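Grub screws and their friends

I've been filling in this little encyclopedia of fixings from my shed in Esville for years now, and screws are the entry I keep coming back to (there's always more to say!). A screw is a rod with a spiral ridge round it, called the thread, and a head you can turn. Wood screws cut their own way in. Machine screws want a hole that's already threaded, or a nut on the far side.

The Phillips head has a cross-shaped recess, and it's the one most of us meet first. The driver centres itself, so it's quick to use, but push too lightly and it rides up and chews the cross to bits. I've ruined plenty that way — mostly with a size 1 driver in a size 2 head. 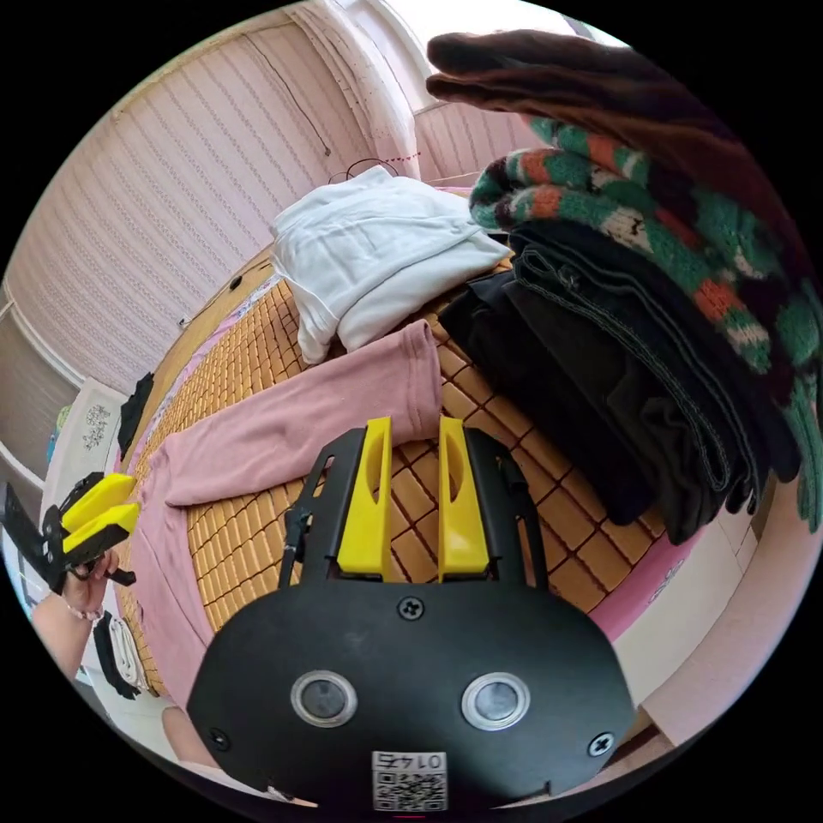
Phillips screws in a black housing.

Slotted heads are older and fussier, and the blade loves to slide out sideways. I still like them on brass door plates. Grub screws have no head at all and sit flush or below the surface, often holding a knob on its shaft. Most of mine take a hex key, and I buy them from Dostik in boxes of 100, which lasts me almost 4 years.

For a stuck screw I try a drop of oil and a long wait, then a rubber band under the driver tip. See also: Bolts, Rivets, Washers.

Last updated: January 2022

Contact | © Dumalura Shed Pages | Back to top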